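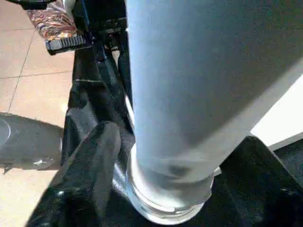 Long snapping is my favorite skill in football, and you can learn it in your backyard with one ball and a fence! Before you ever bend over and look at the world upside down, teach your hands what to do standing up. The throwing hand grips the ball a lot like a quarterback's would, fingers across the laces, and the thing most beginners get wrong is squeezing. So start with something smooth that gives you no laces to cling to. A cylinder like the pale blue-gray one at the top of the page is a great shape for it, with that white base flaring out a little at the bottom so you can feel your hand stop. Wrap your fingers around, keep a bit of daylight under your palm, and roll your wrist outward slowly. If your forearm is tight, you're squeezing. Loosen up and go again.

Step one: the standing throw

Now pick up the ball. Stand facing your partner, five yards apart, and hold it over your head with both hands. Your strong hand does the throwing and your other hand rests on the side as a guide, fingers spread. Throw it overhead like a soccer throw-in, but let both palms finish facing out and your thumbs turn up and away. You're looking for a tight spiral. The first few will wobble like crazy, and that's fine, mine wobbled for a month.

Do 20 of these before every practice. Beathag Paterson, who snapped for us at Mullenel and wore number 68, still does them in the parking lot in her street shoes.

Step two: get your stance

Feet a little wider than your shoulders, toes even. Bend your knees first, then your hips, and reach for the ball out in front of your face. A lot of kids set the ball back between their toes and then have nowhere to pull from. Reach for it! Your back should be close to flat, with your tail a touch higher than your shoulders, and your weight on the insides of your feet. Don't lean on the ball. Have a friend yank it away without warning; if you fall on your nose, you were leaning.

Turn the ball so the laces are under your throwing fingers. Where exactly they go depends on the size of your hand, so try a few spots and mark the one you like with a bit of chalk. 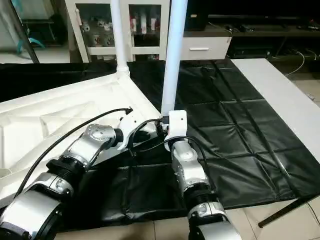 Once that feels comfortable, hold it for a slow count of five, stand up, shake out your legs and get back down into it. You want to land in the same stance every time without thinking. In a game you may have to stay down there while the punter looks over the rush, and tired hamstrings pull your hips down and send the ball high.

Step three: snap it short

Start at five yards again, with your partner kneeling and giving you a target at chest height. Look back between your legs, find the hands, and pull the ball through fast. Your arms should brush the insides of your thighs on the way. Follow through by pointing all your fingers at the target, palms out, same as the standing throw. It really is the same motion with your body folded in half.

When you hit the target eight times out of ten, back up 2 yards. If you miss three in a row, come back in. Gavin Chisholm hated that rule when he was a freshman and now he makes everybody else follow it.

Fixing the usual misses

High snaps: your hips are dropping, or you're letting go late. Raise your tail slightly and finish lower.

Low snaps: usually a short reach. Move the ball a few inches farther out front.

Left or right: check the guide hand. If it comes off early the ball drifts, so keep both hands working until the end.

Wobble: back to step one, and loosen that grip.

Step four: add the block

A snap isn't finished when the ball leaves. As your hands go through, let your feet slide back and bring your head up, ready to meet a rusher. Walk through it first with no ball. Then add the ball, then somebody holding a pad. Please don't skip ahead to the pad, and for younger players have a coach there for this part.

I tell new snappers to keep a notebook and log their first 200 good ones. Write down the distance and where the misses went. By December you'll be flipping back through the early pages and grinning. Next up is the short snap for field goals, where you get to worry about where the laces end up when the holder catches it!

Questions about snapping? Write to Fergus Forsyth, Mullenel Football | © Mullenel Football | Back to top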